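In praise of the boring jaw

I spent most of November at the bench in Flandstead comparing jaws for suturing, and I came away happier about robotic surgery than I've been in years. The thing that did it was a pair of tips, and how much of the whole job hangs on them.

Ask people what they want from a surgical robot and they'll talk about arms. How far it reaches, how steady it is, how many joints. I love arms too! But spend an afternoon tying knots with one and your attention slides down to the last bit of steel, the part that has to hold a strand of black suture while the other tool takes a wrap around it.
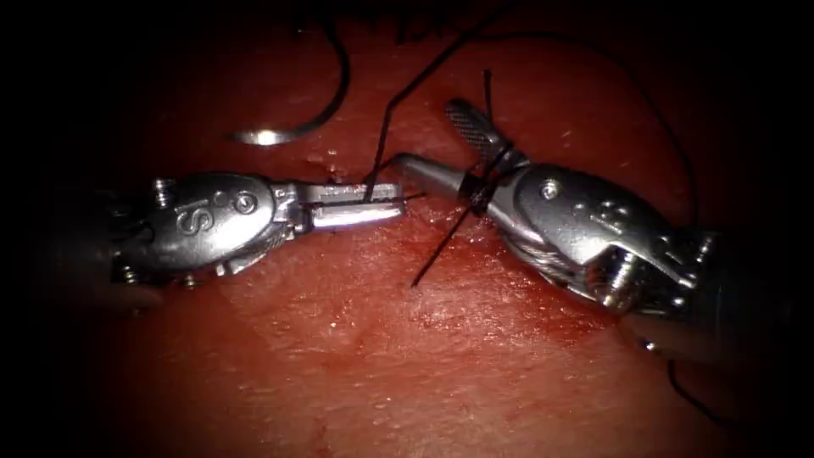

A wrap over the open jaws on the right while the left tool holds its strand. The needle is parked off to the upper left.

Leszek Urbańczyk and I tried 5 jaw pairs, 80 throws with each, all driven from the same Baran controller so that we couldn't blame the software. Leszek wanted the most aggressive grip we could get. I wanted something gentle on the thread. We argued about it over bad coffee and both of us were partly wrong, because grip turned out to be the easy half. Letting go is where knots get lost. A loop that slides off the metal when you ask it to is worth more to me than another notch of clamping force, and I'd like to see makers publish a number for it.

The camera matters more than I expected, too. Ksawery Śliwiński had been pushing for a view down at the tool for months, and I'd put him off (it sounded like one more cable to manage). I was wrong about that. From down there you can follow the thread all the way into the jaws and judge the slack beside it, and you can tell how close the tip is to the wound edge.
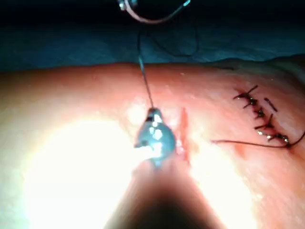 The close view, with thread running down from the needle to the jaws, the open incision beside the tip and finished stitches to the right.

It isn't a free win. Wet surfaces throw glare, and a shaft that close to the lens is just a big dark blur. Ksawery says he can live with both. I still want the fixed view for the wide picture, and I think any team choosing only one of the two is saving money in the wrong place.
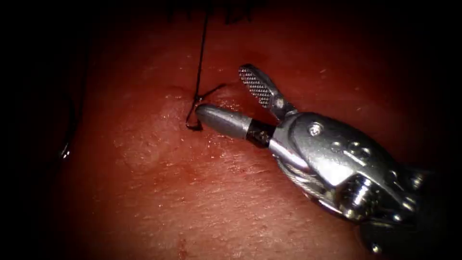 My other plea is for patience with the dull tests. We had a visitor from Tornton who asked, very politely, when we'd get to the autonomous part. Fair question, and I do want to get there. But a controller can only be as clever as the contact it's given, and if the tip snags a short tail once in a while, a planner spends its life cleaning up after the hardware. Sedness, our little test script, now does 7 pickups of a loose thread end before anyone is allowed to try a knot, and I look forward to them every morning.

So buy the better arm if you have the budget. Then set aside a few weeks for the tips, tie a great many bad knots, and write down which ones let go cleanly.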